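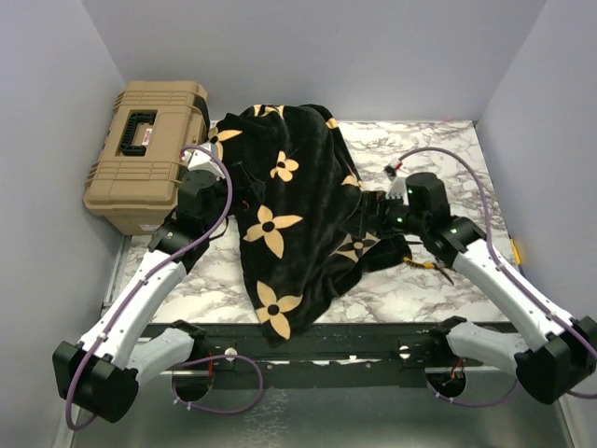 Last modified: October 5, 2024

Collecting demonstrations for two-arm blanket folding
Project report, Irklow group

1. What we set out to do

The goal of our project was to record a set of demonstrations good enough to train a policy that folds a small blanket with two robot arms. We did not plan to design a new learning method. The training code came from the course, and we were graded on the data and on what we could say about it. We called the data set Jeddale, after the folder it was first saved in.

We picked a blanket over a towel or a T-shirt. Most groups before us used a towel. A plush blanket is thicker, does not hold a crease, and takes up a lot of the work surface when it is bunched up. Ours is black with large tan flowers, each with four petals and a black dot in the center. The print turned out to matter more than we expected (see section 4).

2. Setup

The two arms are mounted at the front of a small enclosure, one on each side, and reach in over a square work surface with a marble pattern. The walls are a plain lavender gray. A fixed camera looks at the workspace, and its view is saved together with the joint positions of both arms. The operator drives the arms from a separate pair of leader arms on the next bench.

The cable on the left arm is tied to the white link with small cable ties. In our first sessions in March the ties were too tight near the wrist, and the left arm would stop short when it reached for the back wall. We redid them with more slack and threw out everything recorded before that.

We left other things in the workspace on purpose. A tan toolbox stands in the back left corner, and a pair of scissors with yellow and black handles lies to the right of the blanket. Our advisor asked for clutter so that the policy would not learn to depend on an empty surface. The operator was told to work around these items and not to move them.

3. Recording procedure

Each episode starts with the blanket in a heap in the middle of the surface. The person resetting the scene picks it up, drops it, and does not tidy it. We wanted the starting shapes to vary, and when we arranged the heap by hand it came out nearly the same every time.

The operator then takes hold of the blanket with both grippers, one at the upper left of the heap and one at the right edge. From there the steps are: lift, spread, fold once side to side, fold once front to back, release. An episode ends when both grippers are open and clear of the fabric.

We recorded 100 episodes with 2 operators. Each session was limited to 20 episodes, with a break before the next one. Longer sessions gave sloppy grasps toward the end, and one operator began to skip the second fold without noticing.

4. Problems

Slipping. The plush fabric is hard to hold by a single layer. If the gripper closes on only the top of the pile, the blanket slides out during the lift. We told operators to push into the heap before closing, so that a full fold is clamped.

The front edge. Part of the blanket often hangs over the front of the platform. Early on we restarted these episodes. Later we kept them, as they are common and the policy has to deal with them.

Black on black. The wrists of the arms are black and so is the blanket. On the camera view it can be hard to tell where the gripper ends and the fabric begins. The tan flowers helped our operators judge which way a fold was facing. We do not know if the policy uses them in the same way. A plain black blanket would be a useful test, and we did not get to it.

Dropped frames. The recording tool, Amaral, sometimes skipped camera frames when the disk was busy. We removed 8 episodes for this reason. They are listed in the log and are not part of the final set.

5. Checking the data

Every episode was played back by the person who did not operate it. The reviewer marked it as clean, usable, or reject. Usable means that the fold was finished but there was at least one regrasp. We kept these, and the label is stored with each episode so they can be filtered out.

6. Next steps

The Wondon group will use Jeddale next term with a different policy. We have asked them to add episodes with the toolbox and scissors in other places, which we held fixed throughout. The reset instructions and the session log are in the shared folder under "docs".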